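Workshop > Bench cells > Davia cell > Gallery

Davia cell: hand-held gripper pair, setup and upkeep

The Davia cell is the small-object bench at Levville. It consists of one low platform, one board and a pair of hand-held grippers, left and right, worn by the operator. The notes on this page cover the March service, carried out by Győző Szabó after the left unit began to stick near the end of its closing travel. The cycle counter on that unit stood at 3,297 when it came off the bench.

Work surface. The board is covered with pale paper in one piece. Wood is left showing on all sides so that the sheet can be squared to the board by eye. Replace the sheet when it creases or marks. Tape goes underneath only; tape on top lifts and catches the fingers.

Cable run. Each gripper has its own cable. The left one is looped over the top of the hand and brought back along the sleeve. Leave enough slack for the wrist to turn fully both ways – a short loop pulls the connector sideways, and that was the first fault found on this cell.

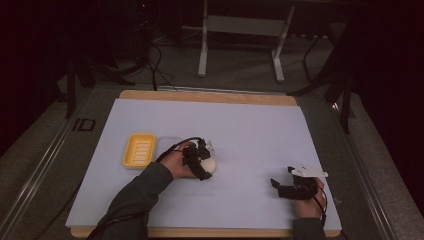 Grip check, left unit. A smooth, rounded object is the hardest case for the fingers and is used for that reason. Close slowly, hold, and look for creep at the fingertips. The right hand stays down on the paper with its fingers slightly open, so its zero reading can be taken in the same session. Anything already on the board stays on its own side during the check, clear of the idle hand.

Finger joints. The stiffness was traced to packed dust in the outer joint. The pins were pushed out, wiped and refitted dry. Oil was tried in an earlier service and made matters worse within 2 weeks. The pin screws are set to the first stop and then backed off an eighth of a turn.

Mounting plates. Check the top plate on each unit for play before every session. If it rocks, remove it and clean both faces before tightening. Do not add washers. The spare Bramwell plates in the drawer have a slightly different hole spacing and do not fit the right unit.

Logging. Readings go into Florkach under the cell name, one entry per hand. After the service the left unit closed evenly in 8 test grips, and the zero offset on the right was unchanged. Next joint cleaning is due in about 4 months, or sooner if the fingers start to drag.

Comments

Nigel Inskip
Was the eighth of a turn measured with the cable attached? We had a different feel at the screw with it off.

Győző Szabó
Attached, and routed as for normal use. Checked again with the hand turned over – no change.

benchrat
Same sticking on our left one. Dust in the outer joint, inner joint clean. Thanks for the note on oil.

Nigel Inskip
Second question: do the Bramwell plates fit if the holes are opened up?

Győző Szabó
They go on, but they sit crooked. I would order the correct ones.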